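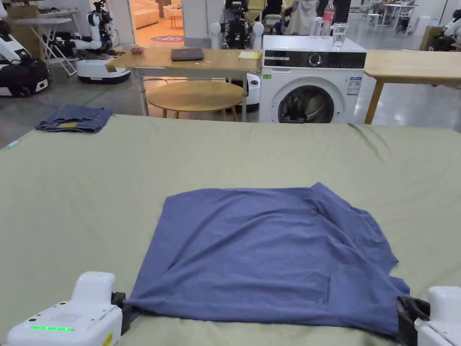
Section 5. Garment table, two-gripper cell: set-up, daily care, jaw pad swap

Applies to the Plullbridge cell and the Vellach cell. Vuduvcombe has the older cable route, see their own sheet for step 4 of 5.1.

Read 5.1 all the way through before you power anything. Takes a few minutes. Do it.

5.1 Table and cloth

1. Grippers parked, cell in HOLD. LED strip will tell you the state, table is in 5.3.

2. Clear the work area back to the cloth. Folded stuff waiting its turn can stay at the far edge, nowhere nearer.

3. Lay the cloth. Green side up, pull it tight from the far side first, then the near side. Clips go under the table lip. No tape on top, the jaws find it every time.

4. Check the cable run at both bottom corners. Slack should hang below table height with the arms fully forward. If it drags over the cloth, re-route before going on.

5. Press down on each table corner. Any rock, fix the foot.

Note: plain cloth only. Patterned ones confuse the hem finder and you'll spend the morning chasing a fault that isnt there.

CAUTION: jaws close without a sound. Hands off the cloth any time the cell is out of HOLD.

5.2 Loading a shirt

1. Cell in HOLD. Again.

2. Shirt flat, body toward the far side, hem toward the near edge. Roughly square is fine. Small wrinkles fine. Sleeves out from under.

3. Hem should run near enough straight across. If it curls, flatten it with the side of your hand.

4. Step back behind the line. Release HOLD.

5. Run PINCH TEST from the menu. Left jaw takes the left corner of the hem, right jaw takes the right. Both press down to the cloth, close, and stay closed until you clear the test.

6. Look at both corners. You want fabric in the jaw and no cloth. A bit of bunching at the corner is OK. If the green cloth lifts with the shirt, jaw is set too low. Go to 5.4.

7. Clear the test. Jaws open, arms back off.

Use a plain cotton T-shirt for the test. Not a dress shirt, not anything with a stiff hem. Stiff hems pass when they shouldn't.

5.3 LED strip, what it means on our cells

Green, steady: ready or holding, no fault
Green, slow blink: HOLD
Amber: force limit reached, jaw has stopped itself
Red: fault, write down the code before you reset
Off: no power, or the strip connector has worked loose (check that first)

Code 1096 is the one you'll see most. Means left and right jaws disagree on height. Usually the cloth has ridden up under one side. Redo 5.1 step 3, then retest. If it comes back, re-zero per 5.4.

5.4 Re-zero the jaw height

1. HOLD. Shirt off the table, cloth stays on.

2. Menu > Service > Jaw height > Left. Jaw comes down slow until it touches, then lifts a hair.

3. Slip a sheet of printer paper under the tip. Should slide with light drag. Adjust up or down one click at a time.

4. Save. Do NOT skip save, it does not ask.

5. Same for Right.

6. Reload a shirt, pinch test, 3 good pinches in a row. Then you're done.

Note: always left first. The right side takes its reference from the left on this firmware. Other order gives you a 1096 straight away.

5.5 Daily

- Wipe the jaws with a dry lint-free cloth, tips and inside faces. Lint builds up fast with dark cotton.
- Check the perforations on top of the gripper body. Soft brush if they're fuzzy. No compressed air, it pushes the lint inside.
- Warning stickers on and readable. Spares in the drawer.
- Shake out the table cloth. Wash it when it looks like it needs it, no softener.

5.6 Swapping jaw pads

Every 200 running hours, or sooner if a corner slips twice in one shift.

You need: small hex key, new pads (pair), isopropyl wipe, marker pen.

1. Power OFF for this one. HOLD is not enough. Lock the switch and keep the key on you.

2. Support the jaw with one hand. Back the pad screw out, don't lose the washer.

3. Slide the old pad off toward the tip. If it sticks, warm it with your fingers and wiggle. No screwdriver.

4. Wipe the bare face, let it dry.

5. New pad on, ridges facing in. Washer, screw, finger tight then a quarter turn.

6. Repeat for the other pad on the same gripper. Always change pads in pairs.

7. Power up, wait for teh steady green, run all of 5.4.

8. Write hours and side on the old pads with the marker, bag them, send to Olaniyan with the next parts return. They want the worn ones back.

CAUTION: over-tight screws split the pad at the ridge. Had that in February on both cells. Quarter turn, stop.

5.7 If none of that works

Leave it in HOLD, note the code, strip color, which side, and what garment was on the table. Send to Yakubu Onuoha, before 4 pm if you want an answer same day. Don't reflash the gripper yourself.

Next: Section 6, folding sequence and speed settings.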